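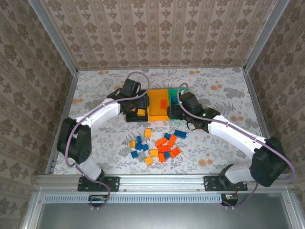 More people learned to use low gear on the Wurmont Grade than in any driving school, one Hillow driver told the valley newsletter, and "you could always smell who hadn't learned yet." It is a fair introduction to a road that most people in the district remember first through the brakes of the car ahead of them.

The Wurmont Grade is a stretch of mountain highway between the market town of Murkent, on the valley floor, and the smaller town of Hillow, on the high side of the ridge. It tops out at 1,748 feet at Wurmont Gap and then drops more gently through pasture and scattered woods to Hillow. The road is best known for its single-lane section, called the Narrows, where traffic has taken turns in one direction at a time for as long as motor vehicles have used the route. Drivers who know it well tend to speak of it fondly, at least when they are not sitting at the lower light behind a hay truck.

Route

Coming from Murkent, the road leaves the old grain market by way of Bridge Street and runs almost level past the feed store, the cemetery and the last of the orchards. The climb begins at a long left-hand bend known locally as the Elbow. From there it keeps to the south side of the creek, with a rock face on one side and a low stone wall on the other, and there is little room to pull over until the turnout at Bukhari.

Bukhari is hardly a village any more, though it has its own sign and a well-kept spring where people still stop to fill jugs. The turnout there is the last place before the Narrows where a heavy vehicle can let others past, and good manners on the Grade have always required slow drivers to use it. A short distance farther on, the road reaches the lower signal and the Narrows proper.

Beyond the upper signal the pavement widens again. The Gap itself is a broad, windy saddle with a gravel parking area on the north side and, in clear weather, a view back over Murkent. The descent to Hillow is easy by comparison, although the shaded curve below the Gap holds frost well into the morning and has surprised a good many visitors.

Early history

The first track over the ridge was a livestock trail, used for bringing sheep down to Murkent in the fall. It was widened for wagons in stages, mostly by the farms that bordered it, and for that reason the width still changes from one stretch to the next in a way that puzzles newcomers. Each farm seems to have had its own idea of how wide a wagon was.

The Narrows came about because the rock there was harder than anyone had planned for. The builders cut a shelf wide enough for one wagon, meaning to return and double it, and the money went to the bridge at Murkent instead. Wagon drivers settled the matter of who went first with a bell at either end. A driver going up rang before starting and listened for an answer, and if the answer came he waited. The rule gave way to the loaded wagon over the empty one, and to the uphill team over the downhill one, which must have led to some lively talk when a loaded wagon coming down met an empty one going up.

Traffic control

The bells were followed by flagmen, who worked in pairs during daylight and passed a painted wooden baton from end to end by handing it to the last driver in each line. No one could release the waiting traffic without the baton in hand, so the system was quite safe so long as the last driver remembered to give it up. Batons did go astray now and then. One is said to have traveled all the way to the Murkent market under a seat, and the road stayed shut at the lower end until it was sent back.

Fixed-time signals replaced the flagmen, with a long red phase in each direction to let the section clear. These worked well enough for cars but poorly for tractors and bicycles, which often could not get through before the far light changed. Regular users got into the habit of flashing their headlights at the far end to warn that something slow was still inside, and the habit has lasted even though the present equipment no longer needs the help.

The current signals use detectors set in the pavement at both ends and at the midpoint, where there is a small passing bay. A green light is held back until the section has cleared, and a slow vehicle is simply given the time it takes. The new arrangement was switched on 2021-08-27, after a summer of night closures that are still grumbled about in Hillow. Waiting times are shorter at quiet hours as a result, since a lone driver arriving at an empty Narrows is usually let straight in.

Traffic and use

The most recent count published by the Wurmont Road District gave a daily average of 632 vehicles over the Gap. The figure is modest, but it hides a good deal of variety. On an ordinary morning most of the traffic is made up of people from Hillow going down to work or to school in Murkent, along with the milk truck and the mail. During the September sheep sales the pattern turns around completely, with livestock trailers climbing empty in the morning and coming down full in the afternoon, and the line at the upper signal can reach back to the parking area at the Gap.

Long trailers are the road's lasting difficulty. The tightest curve in the Narrows can be taken by a standard stock trailer with care, but a driver who cuts the corner will meet the wall, and the wall has been rebuilt at that spot more often than anywhere else. Vehicles too long for the curve are sent by the river road, a detour that adds a good part of an hour.

Cyclists have taken to the Grade in growing numbers, drawn by the steady climb and by the spring at Bukhari. Signs at both signals ask drivers to stay behind them through the single-lane section. On the whole this is respected, and the detectors at the midpoint were placed close to the edge of the pavement so that a bicycle would be noticed.

Safety

Most of the recorded accidents on the Grade have involved overheated brakes on the Murkent side, well below the Narrows, where the slope steepens and a tired driver may think the hard part is over. A gravel escape ramp was laid out above the Elbow and is raked after each use. The posted advice is to choose a low gear at the Gap and keep it until the orchards, and the older residents of Hillow will repeat this advice to any visitor who stands still long enough.

Falling rock is the other concern. Wire netting covers the face above the Narrows for a length of 100 yards, and the road is closed for inspection after heavy rain. In winter the gates at Bukhari and at the Gap may be shut at short notice. Notices are posted at the Murkent market and at the Hillow post office, and drivers who turn up at a closed gate are expected to go back the way they came, there being just enough room to turn.

Proposals for widening

Plans to make the Narrows 2 lanes wide have come up again and again. The earliest called for blasting back the rock face, and later versions proposed a shelf built out over the creek or a short tunnel behind the curve. Cost has been the usual obstacle, but opinion in the two towns has never been settled either. Shopkeepers in Murkent have generally favored widening, while many people in Hillow worry that a faster road would bring through traffic from the river road and make their own main street harder to cross.

The road district's present policy is to keep the single lane, maintain the signals and enlarge the turnout at Bukhari as land allows. Survey stakes for the larger turnout have been set out on the creek side, below the spring.

See also

Bukhari Spring
Murkent Bridge
River road (Murkent to Hillow)
Wurmont Gap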